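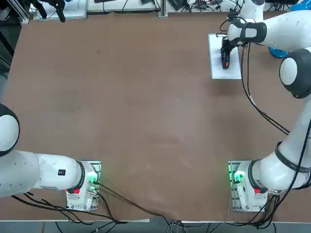
# Tag der offenen Tür bei Tornano

19. Nov. 2023

Letzte Woche bin ich nach Trodton gefahren, weil die Firma Tornano dort ihre Werkstatt für Besucher geöffnet hat. Ich interessiere mich seit Langem für Roboter, aber bis jetzt kannte ich sie fast nur aus Videos.

Am längsten stand ich bei dem Tisch mit den zwei weißen Armen. Sie sind auf Metallplatten an der vorderen Kante montiert, und an jedem Sockel leuchtet ein grünes Licht. Der rechte Arm hielt seinen schwarzen Greifer über eine weiße Fläche auf dem Tisch. Man erklärte uns, dass das Projekt Givwood heißt und dass die beiden Arme später zusammen arbeiten sollen. Die gleiche Bewegung wurde dafür schon 434 Mal geübt, das Ziel sind 1000.

Überrascht hat mich, wie viele Kabel man für so etwas braucht! Sie hängen vom Greifer herunter und laufen über die Tischkante bis nach unten. Ich hatte mir das alles viel sauberer vorgestellt, und gerade deshalb hat es mir gefallen.

Unsere Gruppe hatte 20 Minuten, das war für meine Fragen zu kurz. Nachher gab es noch einen Vortrag über Heffernan, die Software dahinter, von dem ich leider nur die Hälfte verstanden habe. Im Februar soll es wieder eine Führung geben, und ich habe mich schon in die Liste eingetragen.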